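Pre-session check, hand gripper collection, Vimcombe site
18 September 2020
Task: fruit plate, two grippers

Grip pads seated, both jaws: OK
Pivot screws tight: OK, left one on unit 2 needed a quarter turn
Jaws close fully, no rubbing: OK
Battery above 34%: OK
Lens wiped: OK, do it again at lunch
Cables off floor: n/a

Comments: cloth stays on for this set, smooth it before each start. Drinks on far side only, dont let them creep toward the plate. Chairs pushed back so elbows clear. 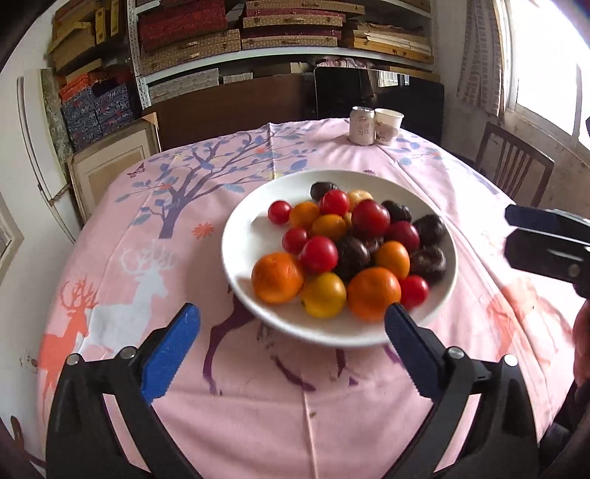

Pick one piece at a time, slow close, no squeezing. Soft fruit out if skin splits, wipe pads before next example. If grippers bump, stop, mark the take bad and restart. Don't trim it later.

Hands clear of the other persons jaws: OK, reminded twice
Floor dry: OK
Takes labelled by colour of fruit: NOT DONE, fix befor upload
Spare pads: 3 left, order more from Pitard

Recheck after 11 takes.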